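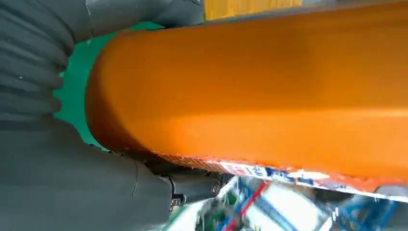 Retiring the old backup script

April 12, 2025

The nightly job on the Veltow box had grown to 968 lines of shell. I replaced it with a config file and a systemd timer. Snapshots go to a second disk first, then to Corov over SSH. Retention is 10 dailies and two monthlies.

The 200 GB photo archive needed its own job. Hashing it with everything else pushed the run past the morning reboot. I also dropped compression on that set, as the files are JPEGs and the savings were close to zero.

Restore test: one directory, checksums matched. Still to do is log rotation on Corov.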